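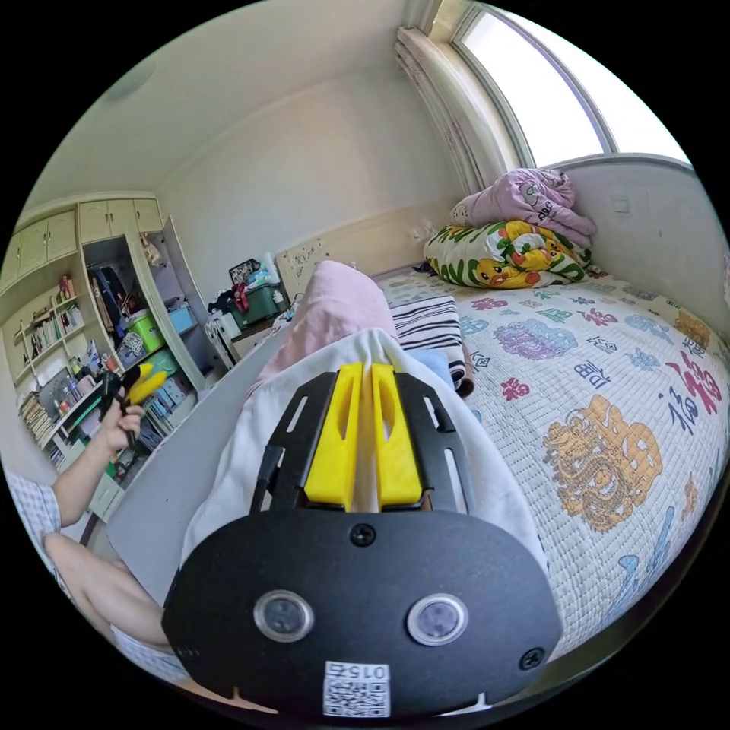 Clutness hand grippers during our cloth task.

Reviews > Student Robotics > Hand Tools > Clutness Hand Gripper

Clutness Hand Gripper, reviewed after one term in our club

Our club at Hidayat College teaches a robot arm to handle clothes, and for this we first have to do the work by our own hands with these grippers. We bought them one by one for 350 dollars each. The shop also offers a set for 959, but it includes a carrying case and we did not need it.

The first thing I noticed is the handle. It is comfortable for me, but Kheri Athumani has small hands and she must stretch her finger to close it fully. After 500 recordings in the term she still prefers to work in short turns. The fingers close straight and I have not found any play in them. Thick fabric is easy. A thin pillowcase on a flat bed is difficult – you must push a little fold first and then pinch it. 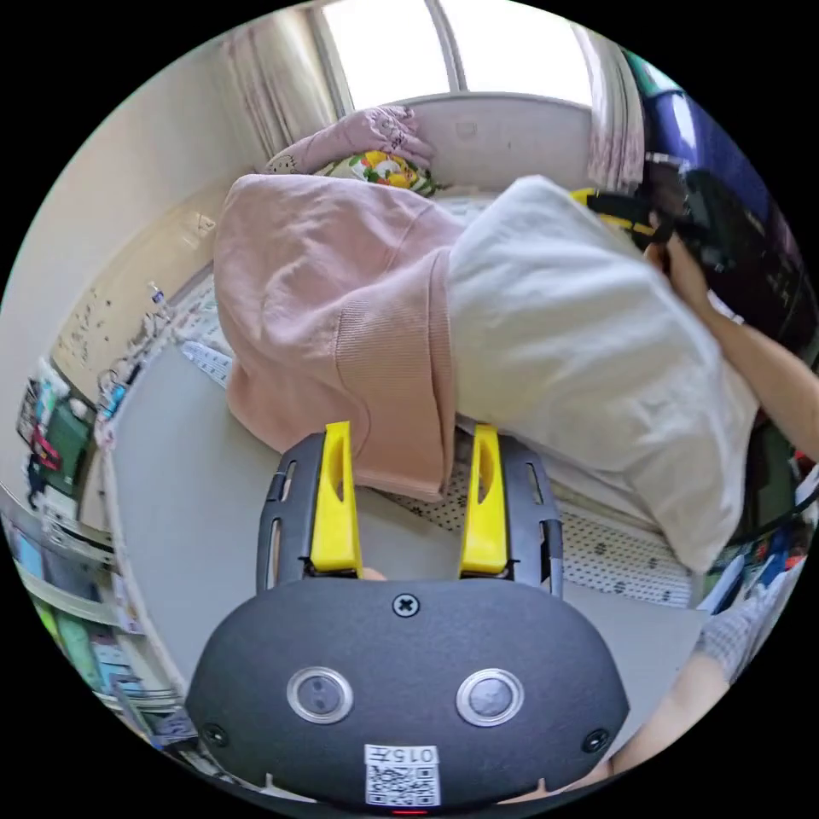
Soft clothes are the hardest part of our student project, and I bought the gripper mainly for them. Our old Horudum tool had metal tips that pulled threads from knitwear. With the yellow fingers of this one I can take a fuzzy pink sweatshirt by its ribbed edge and the fabric stays good. Cleaning is also simple, although lint collects in the slots of the black frame and I use a dry brush there. I would like the little red light in a better place. It sits at the bottom edge of the housing, below the label, and I forget to check it while I work.

The manual is short and the chapter about charging is missing. Gerrit Mabuza wrote to the company and received the pages after four days.

I recommend it for a school club, if the members can try the handle before they pay.

Yoga Wattimena, 14 May 2021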